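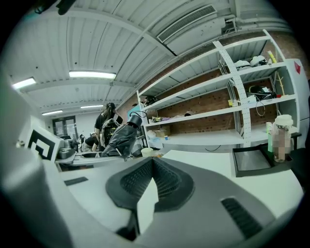 Estante metálica branca com montante perfurado, encostada a uma parede de tijolo; à frente, uma mesa branca com tabuleiro, frasco e garrafa.

Estante metálica de montantes perfurados

A estante metálica de montantes perfurados (também chamada estante de ranhura, estante de cantoneira ou, na minha família, simplesmente "a estante da garagem") é um móvel de arrumação aberto, feito de perfis verticais com furos repetidos e de prateleiras horizontais que se prendem a esses furos à altura que se quiser. Encontra-se em lojas, arrecadações, oficinas, ateliês, escolas e cada vez mais em salas e cozinhas. Escrevo este verbete há anos, aos bocadinhos, e já o reescrevi tantas vezes que me vão perdoar o entusiasmo: gosto mesmo destas estantes!

Nome e variantes

Em Portugal ouço mais "estante metálica" e "prateleira de ferro", mesmo quando é de aço. No Brasil diz-se muito "estante de aço". O perfil vertical chama-se montante, coluna ou prumo, conforme a idade de quem fala. Eu fico-me por montante. Já a palavra "prateleira" serve para as duas coisas, o móvel inteiro e cada uma das tábuas, e isso dá encomendas trocadas com uma frequência que me continua a espantar (uma vez pedi quatro prateleiras e ligaram-me a perguntar onde é que eu ia meter quatro estantes).

Composição

Os montantes são a parte que interessa. Um montante tem uma ou mais filas de furos a intervalos regulares, e é essa regularidade que permite mudar as prateleiras de sítio sem furar nada. Há modelos com parafuso e porca, que são os mais baratos e os mais demorados de montar, e há modelos de encaixe, em que a prateleira ou a consola entra com um ganchinho e assenta com o próprio peso. Nos de loja, o montante costuma ficar a meio e serve os dois lados, com um vão à esquerda e outro à direita. Comprando mais um montante e mais um jogo de prateleiras, o móvel cresce para o lado, e há quem encha paredes inteiras assim, um vão por ano.

As prateleiras podem ser de chapa dobrada, de rede ou de madeira pousada em consolas. A chapa limpa-se com um pano e não deixa cair coisas pequenas. A rede deixa passar o ar e o pó também, e os copos pequenos ficam sempre tortos em cima dela.

O fundo pode ser fechado, com painel liso ou perfurado, ou aberto. Com o fundo aberto vê-se a parede por trás de cada nível, e eu prefiro assim quando a parede merece. Um tijolo avermelhado atrás de metal branco fica bonito sem mais nada, e ainda se chega às tomadas. O contra é que tudo o que se empurra demais vai parar ao chão, por trás, e só se recupera com um cabo de vassoura.

A cor

Branco, cinzento ou preto, na maior parte dos casos, em pintura a pó. O branco faz parecer a divisão maior e mostra cada dedada. O cinzento é o clássico de armazém. Tenho visto também verde-escuro e amarelo-torrado: o fabricante Trurnovo teve um amarelo no catálogo durante uns tempos, e tenho pena de não ter comprado dois.

O que lá se guarda

De tudo, e é esse o encanto. Uma estante aberta num sítio de trabalho acaba por juntar coisas que não têm nada que ver umas com as outras: a caixa de cartão no nível de baixo, uma chávena pequenina azul e branca ao pé dela, miudezas coloridas mais acima, um aparelho preto com os cabos todos enrodilhados noutra prateleira. Na estante da fotografia há até um suporte fininho, amarelo-bege, com ramos, a fazer lembrar uma arvorezinha de madeira. Eu pendurava lá colares, mas chaves também serviam.

A regra que aprendi com o Damir Vukadinović, que montou comigo as primeiras estantes da loja Berisha, é pôr o pesado em baixo e o que se usa todos os dias entre a cintura e os olhos. Em cima vai o leve e o que só se procura de vez em quando. Parece óbvio até se olhar para a própria despensa, onde os frascos cheios estão lá no alto e os guardanapos de papel no chão!

Quanto aos cabos, enrolem-nos. Um elástico por cabo chega. Um cabo solto agarra-se a tudo o que está ao lado, e quando se puxa o carregador vem meia prateleira atrás.

A mesa à frente

Muita gente põe uma mesa encostada ou quase encostada à estante, e as duas peças passam a trabalhar juntas: a estante guarda, a mesa recebe o que está em uso. Funciona muito bem com um tabuleiro raso, que dá morada às coisas pequenas e se levanta de uma vez quando é preciso limpar o tampo. Os frascos de vidro transparente com tampa também ajudam, porque se vê o que têm dentro. Garrafas altas e estreitas devem ficar atrás, junto da estante, onde o cotovelo não chega. Ao canto de trás cabe ainda um suporte para o que se quer ter à mão.

O único cuidado é deixar acesso aos níveis de baixo. Se a mesa tapa as prateleiras inferiores, elas enchem-se de coisas esquecidas. Na minha encontrei um pacote de lâmpadas de um candeeiro que já nem existe.

Montagem e segurança

Monta-se melhor a dois. Eu monto sozinha e arrependo-me sempre por volta da terceira prateleira. Convém começar pela de baixo e pela de cima, deixar os parafusos meio apertados, acertar o nível e só então apertar tudo. Nas de encaixe, bate-se com um maço de borracha; o martelo lasca a tinta.

Uma estante alta deve ser presa à parede. No tijolo à vista, fura-se de preferência no tijolo, com a bucha certa. O Tarun Upadhyay, que escreveu o manual de montagem da Vimano, defende a fixação em dois pontos mesmo nas estantes baixas, e desde que tenho sobrinhos a trepar por tudo dou-lhe razão.

A carga admissível vem marcada por prateleira, com o peso distribuído por igual. O modelo Nenumness, que é o que tenho em casa, anuncia 12 kg por prateleira na versão estreita e tem 370 mm de fundo. Para loiça do dia a dia e papelada leve dá à vontade. Para livros grandes ou latas de tinta, não, e eu sei porque experimentei: a prateleira ficou com uma barriga que nunca mais saiu.

Limpeza e conservação

Pano húmido, um pouco de detergente neutro, e secar logo a seguir, sobretudo dentro dos furos, que é onde a ferrugem começa. Para os furos uso uma escova de dentes velha. Os riscos tapam-se com tinta de retoque, de preferência no próprio dia. Em caves e garagens vale a pena pôr sapatas de plástico nos pés, para o metal não assentar na humidade do chão.

Usadas, vendem-se muito bem. Antes de pagar, vejam se os montantes estão direitos (deitem-nos no chão e espreitem ao comprido) e contem os ganchos ou os parafusos. As prateleiras amolgadas ainda se aproveitam em baixo, mas um montante torto não tem remédio e eu não o trazia para casa nem dado.

Ver também: consola de prateleira; painel perfurado; estante de rede; tabuleiro; arrumação de oficina.

Última revisão do texto: 2021-06-05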